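Notas para a apresentação — Kit de garras manuais Prurnine: o que comprámos, o que faz, o que falta

Sexta-feira, sala grande, 15h. Falo eu primeiro, a Hauwa Omoregie responde às perguntas de software no fim.

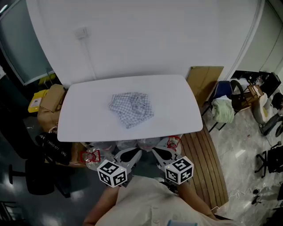 Diapositivo 1. Garras manuais com cubos marcadores, na mesa da tarefa do pano.

Abertura

Dizer logo ao que venho: avaliação do kit Prurnine, pedida pela Drita Atanasov antes de decidirmos se renovamos. Não é uma apresentação de vendas. Temos o kit desde dezembro e vou mostrar o que correu bem e o que correu mal.

Deixar o diapositivo 1 no ecrã durante esta parte. Apontar as duas garras, uma em cada mão, e os cubos brancos com padrões pretos montados em cima. O pano dobrado, aos quadrados azuis e brancos, é o objeto da tarefa.

O que vem no kit

Duas garras, esquerda e direita. Corpo em plástico cinzento-claro, almofadas escuras nos dedos. Um cubo marcador por garra. Cabos, carregador, licença do programa de registo por um ano. A mala de transporte é vendida à parte e não a encomendámos.

A mesa, os panos e os restantes objetos são nossos. O fornecedor tem um conjunto de objetos próprio, o Hindeo, que também não comprámos. Se perguntarem porquê: já tínhamos panos, toalhas e caixas que chegavam para as tarefas previstas.

Preço: 3.044 euros, com portes. A renovação da licença custa 400 euros por ano. Repetir este número devagar, é o que a Drita quer apontar.

Como se trabalha com ele

A pessoa segura as garras e faz a tarefa com as próprias mãos. O programa segue a posição dos cubos e guarda o movimento junto com a abertura dos dedos. Esses dados servem depois para treinar o braço da linha de dobragem.

Explicar a sequência de uma gravação:

Colocar o pano na mesa.
Levantar as garras e esperar pelo sinal sonoro.
Fazer a dobra.
Afastar as garras do pano e pousar.
Aceitar ou rejeitar no ecrã.

Na sala perguntam sempre se não era mais simples teleoperar o braço. Resposta: fizemos isso no ano passado com o sistema da Polák. Funciona, mas é lento, e quem opera precisa de vários dias até dobrar um pano como deve ser. Com as garras manuais, uma pessoa nova grava material utilizável na primeira manhã.

Resultados

Passar ao gráfico. Na semana de teste, melhor sessão: 36 dobras aceites numa hora, pano pequeno, uma só pessoa. Não comparar diretamente com os números da Polák, as tarefas não eram iguais. Dizer isto em voz alta, senão alguém faz a conta.

O que correu bem:

Calibração curta, feita uma vez no início da sessão.
As almofadas agarram algodão fino sem escorregar. Com toalha turca também, apertando mais.
O registo das duas mãos fica sincronizado. Não encontrámos desvios entre a esquerda e a direita.

O que correu mal:

Quando uma mão passa por cima da outra, o seguimento perde o cubo tapado. O programa avisa, mas só no fim da gravação. Perdemos várias dobras assim até mudarmos a ordem dos gestos.
Os reflexos incomodam. Com as luzes do teto todas ligadas, algumas posições falham. Apagar uma fila de luzes resolveu a maior parte.
O gatilho da garra direita ficou duro ao fim da segunda semana. Trocaram-na na garantia, demorou oito dias. Ficámos parados nesse tempo, o kit não traz garra de reserva.
Peso. Ao fim de uma hora o pulso queixa-se. Passámos a fazer turnos mais curtos, com pausa.

Sobre o manual: a tradução portuguesa é fraca na parte da calibração. Usem a versão inglesa. — Mencionar só se houver tempo.

Arrumação do posto

Ponto pequeno mas que causou discussões. O tampo fica livre durante a gravação, só com o objeto da tarefa. Embalagens e sacos não sobem para a mesa. Cabos afastados do sítio onde a pessoa põe os pés. Quem acaba a sessão confirma que as duas garras ficaram a carregar, a direita incluída.

Comparação com a alternativa

A Rollon tem um kit parecido, mais barato, sem cubos — usa uma câmara em cada garra. Pedimos demonstração e vimos uma dobra completa. O seguimento aguentou melhor as mãos cruzadas, mas a garra é maior e apanha mal a ponta de um pano fino. Para caixas talvez seja a melhor escolha. Para tecido, fico com o Prurnine.

Não mostrar a tabela de preços da Rollon, a proposta ainda está em negociação.

Recomendação

Renovar a licença por um ano. Comprar 2 garras de reserva, uma de cada lado, se a verba chegar. Pedir ao fornecedor o aviso de cubo tapado durante a gravação. A Hauwa já abriu o pedido e tem o número do processo.

Perguntas prováveis

Dá para canhotos? Sim, troca-se a mão principal nas definições.
Os dados são nossos? Sim, ficam no nosso servidor. Está no contrato.
Serve para outro braço? Em princípio sim, mas só testámos com o nosso. A Hauwa explica a conversão dos ficheiros.
Quando chega a versão nova? Não sei. O fornecedor não deu data.

Fechar às 15h40. Deixar o kit na mesa do fundo para quem quiser experimentar.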